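### 3.2 One-upmanship in recap comments

Our second set of comments comes from recaps of *Pelluvex*, a weekly medical drama. Paredes and Koech coded 100 comment threads posted under the recaps of season two, beginning with the April premiere. A thread was marked as one-upmanship when a viewer answered another viewer's story with a larger one of their own. Threads that only corrected a plot point were left out, as were threads the site had closed.
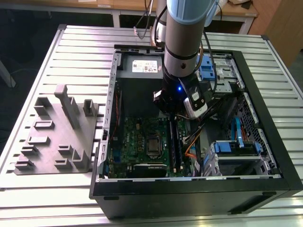

Do viewers compete more after a disaster episode?

They compete more after episodes in which a main character tells a personal story, whether or not the plot has a disaster in it. Of the 26 threads marked as one-upmanship, 17 followed an episode of this type.

The recapper's tone also mattered. Recaps of the Muten storyline were written as jokes at the expense of Dr. Benítez, and viewers copied the jokes. They wrote in the doctor's voice, or gave him worse and worse accidents. We kept these replies in a separate group, as the stories in them belong to the character and the viewer makes no claim to have lived through anything. Koech first coded 11 threads in this group the other way, and they were moved after discussion with Paredes.

Probert's earlier study of soap opera message boards treated both kinds of reply as a single form of play. Our threads do not support this. Joking replies drew more joking replies, while personal stories often ended the thread, sometimes with a short note of sympathy from the recapper.

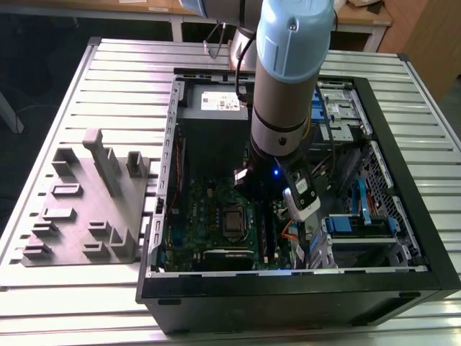 **Figure 2.** Robot arm with gripper and camera module over the motherboard of an open desktop computer tower.

Season three was recapped by a different writer, and its threads are treated in Section 3.3.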